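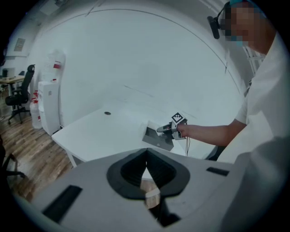

The Transfer of the Sitedham Records

By order of the District Office at Durodach, the records of the parish of Sitedham were to be closed, listed and moved before the end of February. The order ran to two pages. It named Emrys Price, Senior Clerk, as the officer responsible, and it allowed him nine days.

Mr. Price arrived by the morning bus with one suitcase and a box of printed forms. He was given the use of the former schoolroom, a stove, and a key that did not fit the door. He noted the key in his first report. He also noted that the population of Sitedham stood at 40 persons, that the register held 311 names, and that the difference between the two figures would be addressed in the course of the work.

The method was laid down in the order. Each name in the register was to be matched to a living resident, a certificate of death, or a notice of removal to another parish. Names that could not be matched were to be entered on Form 30 and struck out in red. The District Office had supplied the red ink.

For three days the work went forward without incident. Residents came to the schoolroom at their appointed times, stated their names and dates of birth, and signed where they were shown. Most of them stayed afterward. It was warm by the stove, and they appeared to regard the appointment as lasting until they chose to leave. Mr. Price made no objection, as the order did not cover the matter.

On the fourth day he reached the family named Bunting.

There were 14 Buntings in the register and no Buntings in Sitedham. No certificates had been filed for them. No notice of removal had been received from any parish in the district. Mr. Price took a clean copy of Form 30 and wrote the first name upon it, which was Alma.

"You will want to leave her," said a woman who had signed that morning and was still seated near the window.

Mr. Price asked whether she had information concerning Alma Bunting.

"She went to Irkard."

He asked for the year. The woman did not know the year. It had been before the bridge. He asked whether the rest of the family had gone with her, and the woman said that they had gone after her, one at a time, to bring her back. A man beside the stove said that this was correct. His father had lent the last of them a coat.

Mr. Price consulted the gazetteer. It listed no parish of Irkard, nor any village, farm or crossing of that name. He showed the page to the woman, who read it with attention and handed it back.

"It is a good way off," she said.

He wrote that evening to the District Office for guidance. The question, as he put it, was whether a removal could be recorded to a place not known to the district. He enclosed the statement of the two residents and marked the envelope for the attention of the Registrar.

While he waited he went on to the other names. They were not difficult. There were drownings, marriages, two wars, and a long list of people who had gone to Durodach for work and had been entered there in good order. He found his own grandmother among these. He had not known that she was born in Sitedham. He checked the entry against the Durodach index, found that it agreed, and initialed the margin as he had initialed the others. Then he put down the pen and did not take it up again until the stove needed coal.

The reply came on the eighth day. The Registrar thanked Mr. Price for his letter and drew his attention to the fourth paragraph of the order. A removal required a receiving parish. In the absence of a receiving parish the names were to be entered on Form 30.

Mr. Price read the letter aloud, as he considered that the residents were entitled to hear it. There were many in the room. The man whose father had lent the coat asked what would happen if one of the Buntings should come home.

"He would have to apply," said Mr. Price. "He would be a new resident."

"He would be an old man."

"Yes. The form allows for that."

On the morning of the ninth day the register was packed, together with the signed statements, the certificates and the unused forms. The box was tied with tape and sealed. Mr. Price returned the key to the woman by the window and was driven to the bus in a farm cart, with the box on his knees, as the floor of the cart was wet.

The register was examined at Durodach in the usual manner and found to be complete. Every name was accounted for. The auditor raised one query only. On the page for the letter B, 14 persons were shown as removed, and in the column for the receiving parish the clerk had written Irkard, in black ink, in a clear hand. Beneath the last of them, in the space kept for corrections, he had added a line to say that one coat was outstanding.

The query was sent to Mr. Price at his desk. He was asked to give the location of the parish. He replied by return that it was a good way off, and attached the statement of two witnesses.

Recent stories

The Ferry Inspector
A Notice Concerning the Bells
Minutes of the Last Winter Meeting
What Was Left at the Tollhouse
The Second Surveyor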